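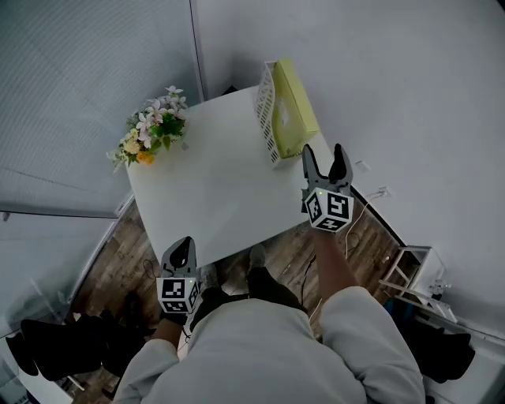 The Hot Water Loop Should Be Off by Default

Most new houses on the east side of Biststead are built with a hot water recirculation loop. A small pump moves water from the heater out to the far bathroom and back through a return line, so that a tap opened at the end of the run delivers hot water almost at once. Buyers like it. Builders like it too, as a return line costs little to install while the walls are open, and the feature can be listed on the sales sheet under water conservation.

I think the loop is a reasonable piece of plumbing with a bad default setting. In nearly every house I have looked at, the pump ships and stays in continuous mode. It should ship in demand mode, and the local code should say so.

The case for continuous operation rests on a single measurement, the volume of cool water that goes down the drain while a person waits. That volume is real. In my own house, which has a long run to the upstairs bath, I estimate that we would waste 700 gallons a year without any loop. I accept the figure as a cost worth reducing. It is also the only figure that usually appears in the brochure.

What the brochure leaves out is the heat. A pipe kept hot all day loses heat all day, including the hours when the house is empty and the hours when everyone in it is asleep. I put an energy meter on our electric tank and compared a period of continuous circulation with a period with the pump unplugged, correcting for draws as well as I could. The difference was 7 kWh a day. Over a year of the same operation that is 2,555 kWh, spent on keeping copper warm inside the walls.

Some of this heat is useful in February, when it leaks into rooms that need heating anyway. The same heat is a burden in summer, when the air conditioner has to remove it. In a house with a heat pump even the winter share is a poor bargain, as resistance heat from the tank is standing in for heat that could have been delivered with much less electricity. I have not tried to net these effects out and I would distrust anyone who did so without metering both systems.

Where the controls fall short

The usual reply is that a timer solves the problem. It solves part of it. The Pullen pump in our utility closet has a mechanical dial with small tabs for each interval, and it does what the manual says. It also loses its place whenever the power goes out. After an outage the schedule is shifted by however long the power was off, and the pump then runs faithfully through the wrong part of the night. A household that notices this will reset the dial once or twice. After that the override switch goes to the ON position and stays there, and the house is back to continuous mode.

Thermostatic control, which stops the pump once the return line reaches a set temperature, is better. It reduces pump electricity and prevents the water from moving when there is no need. It does not change the basic condition, which is a pipe held near the set temperature at all times. The loss depends on the temperature of the pipe and the quality of the insulation. Pump run time matters only to the extent that it affects the first of these.

Insulation gets less attention than it deserves. The Fahy subdivision houses have foam sleeves on the straight sections and bare fittings at every elbow and tee. An inspector looking at the job from the basement sees gray foam and signs off. I would require continuous coverage on both the supply and the return, with mitered pieces at the fittings, before I would allow the word "efficient" on the sales sheet.
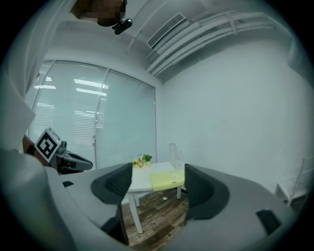 What demand mode gives up

A demand system runs the pump only when someone asks for hot water, by a push button near the fixture or by a motion sensor in the bathroom. The pump moves the cooled water in the line back to the tank, stops when the line is warm, and leaves the pipe to cool afterward. After I changed ours over, the meter reading implied a saving of 2,000 kWh a year against continuous mode. Most of the water saving is kept, because the cool water returns to the tank and stays out of the drain.

The cost is a wait. A person presses the button and then brushes their teeth, or stands there. Guests do not know what the button is for and have to be told. Motion sensors remove the button but add false calls, mainly from people walking past the door. For a household with a member who has trouble with buttons or with standing, a sensor or a short scheduled window is the right choice, and a code should permit it.

Neighboring Davdale has already written the rule in a workable form. The loop is allowed, the pump must be delivered with a demand control installed and enabled, and the owner may change the setting later. Enforcement takes one line on the final plumbing checklist. Biststead could adopt the same language in the next code cycle, and I would add the insulation requirement for fittings to it.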